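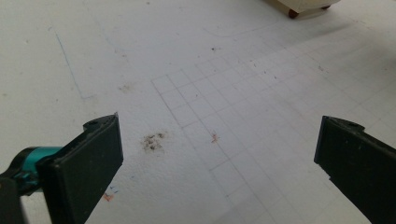
Field names in Festudside, then and now

Local history project report

Print | E-mail

1. Introduction

Most fields in the parish of Festudside once had a name. Some of the names are still used by the people who farm there, some survive only on house signs and street signs, and many have gone. The aim of this project was to take the names written on the estate map of 1798 and find out how many can still be matched to a piece of ground today. A second aim was to see whether certain kinds of name last better than others.

I chose the subject after a general module on place names in my first year. Town and village names get a lot of attention, but field names are mostly left to local societies, and nothing has been printed on the ones in this parish.

2. Sources

The main source was the 1798 map, which I used in the form of a full-size photographic copy. The map covers the land from the Nulia, the small river that forms the southern boundary, up to the top of Hitell, where the common began. It gives the name, the acreage and the tenant for each enclosure. There are 195 named enclosures. A few more are numbered only and I left them out.

I also used the later tithe schedule, two sale catalogues, and the modern large-scale map. The sale catalogues were more useful than expected. When Swanepoel Farm was split up, each field was listed as a lot with its name, and several of these agree with the estate map down to the spelling.

For present-day use I sent out a short form to the farms and asked for any field names in use, including ones not written down anywhere. The return was good from the Hitell side and poor from the river side, where much of the land is now let on short terms.

3. Method

The work took 8 weeks in all. Each name from the 1798 map was entered in a table with its acreage, its neighbours and its land use if stated. I then looked for the same shape of enclosure on the modern map. Where hedges had been taken out I looked for other signs, mainly ditches, odd bends in tracks and lines of old trees.

A match was counted as firm if the position and at least two boundaries agreed. It was counted as likely if the position agreed but only one boundary could be found. Anything weaker was put down as lost.
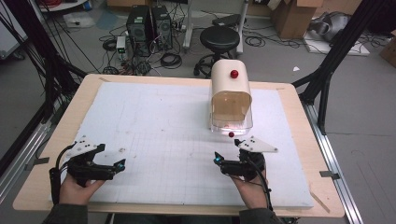
Scale was the biggest practical problem. The estate map was drawn in chains and the copy has stretched slightly in one direction, so a measurement taken near the Nulia does not agree with the same measurement taken near Hitell. To correct for this I drew squares over a tracing of the old map and over the modern one, then moved the boundaries across one square at a time. The lines need to be thin and pale or they get mistaken for hedges. The faint grey grid on the sheet of white foam board is the right sort of weight, and it stays readable even with smudges on it, which matters when the tracing is in soft pencil. Heavy printed graph paper was tried first and given up. Squares of different sizes were also tried, and the smaller ones were better in the village, where the plots are narrow.

4. Results

Of the 195 names, 140 could be matched to ground that can be found today, counting firm and likely matches together. The rest are lost. Most of the losses are in two places: the flat land by the river, where small meadows were thrown together into large arable fields, and the eastern edge of the village, which has been built over.

A match on the ground does not mean the name is still spoken. Many of the matched fields are now called by a number, by size, or by whatever is next to them. "Pump Field" and "the one behind the barn" came up on the returned forms for enclosures that had older names of their own.

Names were sorted by type as follows.

Size and shape: Long Acre, Three Corner Piece, Shoulder of Mutton, Hundred Acres (a very small one, so presumably meant as a joke).

Soil and quality: Sour Ground, Honey Close, Stony Piece, Hungry Hill.

Owner or tenant: surname followed by Close or Croft.

Use or building: Kiln Field, Pound Close, Hop Ground.

Animals and plants: Rushy Mead, Fox Cover, Bean Croft.

Names for size and shape lasted best. Names taken from an owner or tenant did worst, and in several cases the surname had already changed by the time of the tithe schedule. Names for soil came in between, but Sour Ground has been kept by two farms for two different fields, only one of which is the field on the estate map.

5. Problems

Spelling was a difficulty. The clerk in 1798 wrote what he heard, and the same word can appear as Ley, Lea, Lay and Lee. I treated these as one word unless the land use suggested otherwise.

The forms only reached working farms. Retired farmers living in the village would probably have known more, and a future project should begin with them. I would also allow longer for the river meadows. I walked them in February, when the path was under water for part of the way, and I did not get back to the two westernmost ones.

6. Further work

The table could be joined up with the neighbouring parish, where some fields run across the boundary and change name halfway. The Hop Ground also deserves a closer look. No hops are mentioned in the tithe schedule or in either sale catalogue.

A copy of the full table and the tracings has been left in the department map drawer.

2 comments | 6 shares

Contact | Copyright | Back to top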